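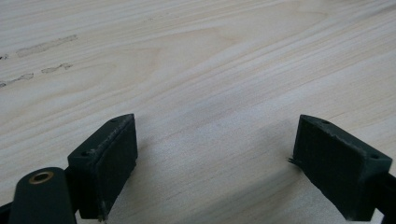 Chapter 6
Comparing Fingertips

6.1 Why the fingertip comes first

When two grippers are compared, most people look first at the motor, the linkage or the control software. The part that touches the object is often treated as an accessory. In this chapter we take the opposite order. The fingertip is cheap to change and quick to print, and a poor one will hide the good qualities of everything behind it.

By the end of the chapter you should be able to set up a fair comparison between two fingertip designs, record the results in a form another person can check, and say how far those results can be trusted. You will need the hand-held gripper from Chapter 4, two sets of fingertips, and a clear stretch of table.

6.2 Terms used in this chapter

Pad: the block at the end of each finger. Its inner face meets the object.
Opening: the distance between the two inner faces, measured at the top edge.
Insert: a threaded brass ring set into a plastic part so that a screw can be fitted and removed many times without wearing out the plastic.
Trial: one attempt to close on an object, lift it and set it down. A trial ends in a hold, a slip or a miss.
Run: a set of trials made with the same fingertips, the same object and the same operator.

6.3 The Stokeldale comparison

Much of this chapter follows one piece of work, carried out in March by Henryk Piątek and Montserrat Espinoza at the Stokeldale workshop. They had two fingertip designs, called Mivach and Bilia after the folders the drawings were kept in. The Mivach pad had a plain inner face. The Bilia pad had a shallow printed texture. Both were used on the same hand-held gripper, with the same wrist camera and the same table.

Each design was given 200 trials on each object. Piątek handled the gripper for the first half of every run and Espinoza for the second half, so that a difference between operators would not be mistaken for a difference between pads. The one who was not holding the gripper wrote down the result before the next trial began.
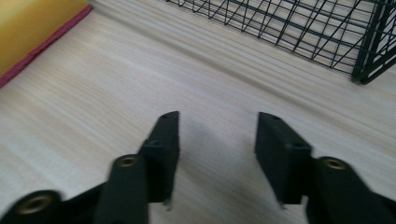

Figure 6.1 Gripper held open over the work surface, with part of a wire basket at upper right.

Before a run, the operator opens the gripper fully and holds it over bare table so that the camera sees both pads with nothing between them. Piątek and Espinoza called this the open check. It gives a reference for the opening, and it shows whether a pad has shifted on its mount. A pad that has turned even slightly will meet a thin object along one edge, and the slips that follow will be blamed on the surface.

The background matters as well. A pale table makes dark pads easy to find in the recording, but the shadow under the fingers can be taken for part of a pad by simple edge-finding software. Keep the lights in the same position for both designs.

6.4 What counts as a fair test

Change one thing at a time. This is easy to say and hard to keep to. In an early run at Stokeldale the Bilia pads had been fitted with new screws and the Mivach pads had not. The run was thrown out — 70 trials in all — and started again.

Printed parts also wear. Corners chip, and stray threads left over from printing can catch on light objects. Look over each pad before the run and again afterward, and note what you find in the log even when it seems too small to matter.

Exercise 6.1
Make 100 trials with one set of fingertips and a single object. Change operators after trial 50. Compare the number of slips in each half, and write a short paragraph on what the difference does and does not tell you about the pads.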